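Section 7. Preparing and Conducting a Visitor Demonstration

7.1 Purpose

This section sets out the procedure for presenting the Hirinis shelf-handling station to visitors during open days, school visits and customer demonstrations at the Follusby site. It applies to stations running software release 214 or later. For routine operation without visitors present, refer to Section 4.

Revised Jun 17, 2021. This revision replaces the January edition in full.

7.2 Before Visitors Arrive

1. Confirm that the station has been switched on for at least 36 minutes. Joint calibration carried out before this time may drift during the demonstration.

2. Place the floor barrier 100 cm from the front edge of the shelving unit. The barrier must be continuous on every side open to the public.

3. Press and release each emergency stop. The status panel must show STOPPED and then, after reset, READY. Record the result on Form 7-A.

4. Set the speed limit to 60 percent. The setting is found under Motion, then Public Mode. Public Mode also disables the high-reach routine.

5. Check that all shelf clips are fully seated in the posts. A shelf that has been moved to another height must be registered again before use (see 5.3).

CAUTION: Do not rely on the speed limit as a substitute for the barrier. Both are required whenever visitors are in the hall.

7.3 Stocking the Shelf

The demonstration uses ordinary grocery items. Drink cans are preferred. They are familiar to the public, and cans of different heights and widths show how the grasp is adjusted from one item to the next.

1. Stock one shelf only, and leave the front edge clear.

2. Use both short, wide cans and tall, slim cans. Include at least two cans of the same kind so that the station can be shown choosing between them.

3. Stand some cans close together and others apart. Items set toward the back are handled more slowly and should be left for the second half of the program. 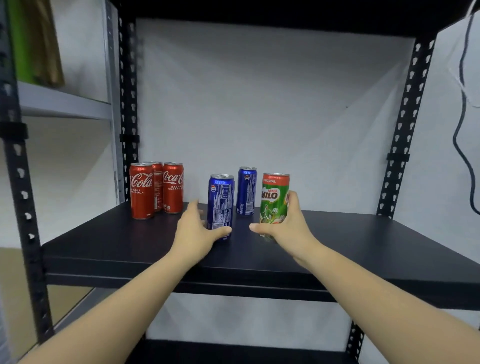 4. Adjust cans by hand only while the station is in HOLD. Grip each can by its side, lower it fully to the shelf, and withdraw both hands past the barrier line before releasing HOLD.

5. Select Scan Shelf. Compare the item list on the operator screen with the shelf. If an item is missing from the list, turn its label to the front and scan again.

NOTE: Dented cans may be listed as Unknown. Remove them. The El Ouafi gripper pads supplied with the station are rated for sealed, undamaged cans only.

7.4 Running the Demonstration

1. Welcome the group and read the safety statement aloud. The text is printed on the inside cover of this manual.

2. Start Program D1 (Single Pick). The station removes one can and places it on the side tray.

3. Start Program D2 (Sort by Kind). Explain each stage as it appears on the wall display. Visitors may call out which kind is to be moved first, and the operator enters the choice.

4. Put the station in HOLD before taking questions.

The operator must remain within reach of an emergency stop throughout. A second staff member is required for groups that include children.

CAUTION: If a can falls, press the emergency stop before any person crosses the barrier. Wipe up spilled liquid and inspect the gripper pads before restarting.

7.5 After the Demonstration

1. Select Park and wait for the brakes to engage.

2. Empty the shelf and the side tray. Cans that have been handled by the station are not to be given to visitors.

3. Clean the gripper pads with a damp cloth. Do not use solvent.

4. Return the speed limit to its working value and sign Form 7-A.

Spare pads and shelf clips are ordered through the Starkico parts desk. Quote the serial number on the station base plate.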